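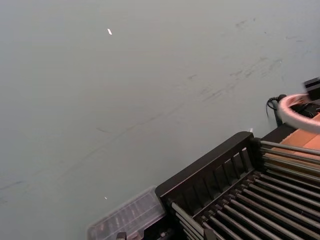 **wendelin_a** wrote:

ok so need opinions on bench tops before I spend money again. Shop is the back half of a garage, I do small stuff mostly, hinges, shaft repairs, the odd bike part. Painted the top grey-green last spring, matte, two coats, and it looked great for a month. Now it's scuffed all through the middle and up toward the right, wispy grey-brown smears plus short scratchy lines, and they don't wipe off. I've tried dish soap. tried mineral spirits on a rag. Nothing. The rod rack lives on top, black one with the little fence along the side, rods laid close together in it, and I'm starting to think that's my problem. Do I repaint, cover it, or move the rack?

---

**hauser_m** wrote:

Move the rack. Metal rods on a painted top, what did you expect. Hang it on the wall and be done.

---

**rebelo_garage** wrote:

Wouldn't touch the paint yet. Grey brown smears that won't wipe = metal transfer a lot of the time, not damage. Same as pan marks in a sink. Try a melamine sponge, light pressure, small spot in a corner first. Matte paint will go shiny if you lean on it, ask me how I know.

Scratchy lines are a different story, those are in the paint.

---

**wendelin_a** wrote:

@rebelo_garage never thought of metal transfer. have a sponge under the sink, will try tonite

@hauser_m wall is full. Other side is the water heater

---

**hauser_m** wrote:

Then under the bench. Rods don't need to be at eye level, they're rods.

---

**Boonsong L.** wrote:

Disagree w/ under the bench. Had mine down there 4 years. You stop using what you can't see, you buy the same size again, and every time you pull one out you skin a knuckle. Now it's on top, back corner, on a scrap of rubber mat. Rack doesn't slide, doesn't mark anything.

Also do you cap the ends? Mine were scratching when I dragged them out, wasn't the rack at all. It was me being lazy and pulling them across the top instead of lifting.

---

**wendelin_a** wrote:

uh. yeah. I drag them

---

**Boonsong L.** wrote:

there you go lol

---

**hreisinger** wrote:

Paint on a work bench is a consumable. Let it scuff. My father's bench was black with God knows what and he built everything we owned on it. You guys baby these things.

If it really bugs you put down a sheet of hardboard, screw it at the corners, flip it when it's ugly, toss it when both sides are ugly. Cheapest top there is.

---

**rebelo_garage** wrote:

Hardboard is fine until you spill cutting oil on it. Swells at the edges. I went through two sheets in one winter.

---

**hreisinger** wrote:

So seal it?? Wipe on poly, 10 minutes. Or don't spill oil.

---

**mwyss** wrote:

Different angle. What's in the clear plastic container next to the rack? If that's where filings or small offcuts go, and it gets shoved around, grit under the bottom will do scratchy lines just like those. Found that out with a parts tub. Flipped it over and there was swarf stuck all over the base.

---

**wendelin_a** wrote:

just odds and ends, whatever's left from the last job. Checked underneath and it's gritty, ugh. So rods AND tub

---

**hauser_m** wrote:

Still say move the rack.

---

**mwyss** wrote:

He said the wall is full Mechthild

---

**hauser_m** wrote:

I read it. Walls are never full, people just hang junk on them.

---

**wendelin_a** wrote:

Update, did the sponge on a patch by the back edge. Smears are coming up, not all the way but maybe most. Patch is a hair shinier than the rest, rebelo was right. Scratches still there obviously.

Plan for now:

- rubber mat under the rack, back corner
- lift the rods, don't drag (we'll see how long that lasts)
- wipe the tub bottom before I set it down
- no repaint till fall

Anybody have a mat they like? Saw a Flastska one for 30 bucks which seems like a lot for rubber.

---

**Boonsong L.** wrote:

30 is nuts. Get a horse stall mat offcut from the feed store. Heavy, stinks for a week, lasts forever. Cut it with a utility knife and a straightedge, go slow, few passes.

---

**hreisinger** wrote:

or old carpet. free

---

**rebelo_garage** wrote:

No carpet!! holds every chip you ever make and you're right back to grit. Stall mat +1, leave it outside a few days first for the smell

---

**wendelin_a** wrote:

stall mat it is. feed store's on the way to work, will measure the rack in the morning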